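The Incident Report

The form had a box for "what happened" that was three lines long, so Noémie MacPherson wrote "see attached" and attached nothing.

What happened was that at 2:10 in the morning the arm at Dekdale stopped sorting blocks and started holding one. It held it the way you hold a stranger's baby. The fault light came on. The log said GRIP CONFIRMED, and then it said it again, 896 times.

Noémie reset the arm. It put the block down, thought it over, and picked the same block up again.

"Is anyone hurt?" asked Thérèse Ouellet, who ran the night shift by phone from her bed.

"No."

"Is the block hurt?"

"It's a block."

"Then write it up as a near miss."

Staniforth, who had sold them the gripper, had a help line. The help line suggested turning the power off for 30 seconds. Noémie did this and spent the time eating a cracker. When the power came back the arm swung the wrong way, quite fast, through the air where her head would have been if she had not bent down to look for the rest of the cracker.

She sat on the carpet for a while after that – it was gray and not very clean – and then pressed the stop button, which she should have pressed at 2:11. 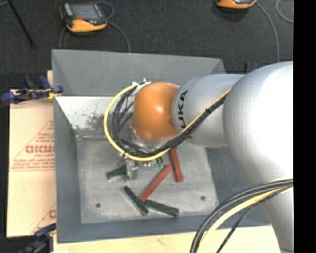

By February they had found the cause, a bad sensor wire that cost less than the cracker. The arm was allowed back to work at a quarter of its old speed, behind a line of tape. Thérèse came in to see it for herself, in a coat over her pajamas.

"It looks sorry," she said.

"It looks the same as always."

"Did you ever fill in that box?"

Noémie said she was waiting for a longer form. She kept well behind the tape when she said it, and she had brought her own crackers.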